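Burger Line Challenge – Frequently Asked Questions
Gomlow Student Robotics Club
Last updated 9 Sep 2024

These are the questions we get most often from new members and parents. If yours is missing, ask Shagufta Warraich at any club session or use the contact form.

What is the Burger Line Challenge?

Teams program a robot arm to put a burger together from ingredients laid out on a table. The arm has to take each item from its holder, or from the vegetable container, and place it on the tray. Gomlow is entering for the second time. The other clubs taking part this year are Nikville and Warnonville.

Who can join?

Anyone aged 12 or over who is enrolled at a school or college in the area. You do not need to have programmed before. New members spend their first two sessions with Yasmine El Ouafi, who covers how to start the arm, how to stop it and how to move it by hand control.

How are the ingredients set out?

Bun halves, tomato slices and meat slices stand on edge in holders beside the tray. The holders are on clear plastic rails, and the rails clip to long red rods with narrow white lines on them. Vegetables are kept in a clear container at the top end of the tray, cabbage on one side and lettuce on the other.
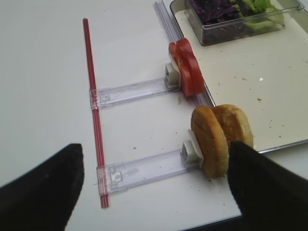 Club Handbook, p. 10

Why do the ingredients stand on edge?

A gripper with two fingers can close on either side of a slice that is standing up. A slice lying flat is much harder to get hold of, and in our first year we spent most of the autumn pushing tomato across the table. Annelies Kuipers drew up the holders over the summer and the challenge organisers have allowed them for all teams.

Can we move the holders?

Yes, before the run. Slide the clip along the rod and check that the holder still sits square to the tray. Once a run has started, hands stay off the table until the arm has stopped. If you move a holder during practice, write the new position in the table log so that the next team is not caught out. Please put it back at the end if you can – two teams share each table.

Is it real food?

Yes. We tried foam bread and rubber tomato last year, and programs that worked well on them did not work on the real thing. Bread squashes and sheds crumbs, and tomato is slippery. Food used in practice is not eaten afterwards. Members with a food allergy should tell Shagufta before their first session.

Which item is the hardest?

Most teams say the cabbage. A bun half is one object and you either have it or you do not. Shredded cabbage comes up in a different amount each time, some of it hangs off the fingers, and it does not all fall when the gripper opens. Leave cabbage and lettuce until your team can place a bun half and a slice of tomato without trouble.

How does the arm take vegetables from the container?

It comes in from above with the gripper pointing down, and the fingers go in between the walls of the container. The approach has to be close to vertical or the wrist will catch the rim. Set your height limit first and test it with the container empty. Abdelilah Ait Brahim keeps a starter program with a safe height already in it, and new teams should copy that before changing anything.

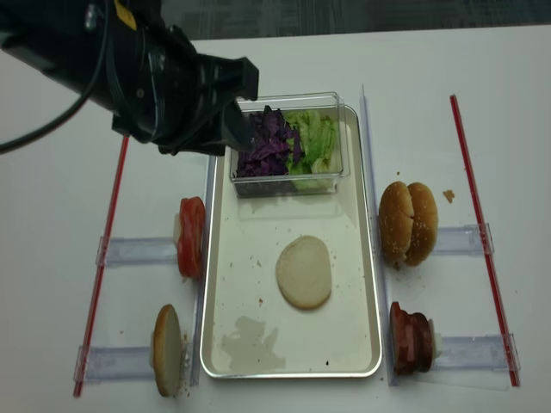 Gripper at the cabbage side of the container, with a piece of bun on the tray.

How is a run scored?

Each ingredient placed on the tray in the right order earns 10 points. An item that lands outside the tray earns nothing and may not be picked up by hand and put back. Neatness is judged separately by a visiting judge, who this year is Carol Furnival. The full scoring sheet is in the members' folder.

What happens if we drop something?

The run carries on. You may write your program so that the arm tries again, but the clock does not stop. In practice, stop the arm before reaching for anything on the table.

Who cleans up?

The team that used the table. Wipe the table, the rails and the gripper fingers, wash the tray and the container, and check under the rods for crumbs. Do not use spray cleaner near the arm. Allow ten minutes for this at the end of your slot.

Do we need our own laptop?

No. The club has laptops with the software installed. If you want to work at home you can install it on your own machine, but programs have to be tested on a club laptop before they go near the arm.

What is the Palamarchuk Cup?

It is the prize for the best first-year team and is decided on the same day as the main challenge. You do not enter it separately.

What does it cost?

Membership is £12 a term and covers food for practice. Travel to the challenge is paid for by the club. If the fee is a problem, speak to Shagufta in private.

Can parents come and watch?

Parents are welcome for the last half hour of any session in September. Please stay behind the line on the floor while an arm is running.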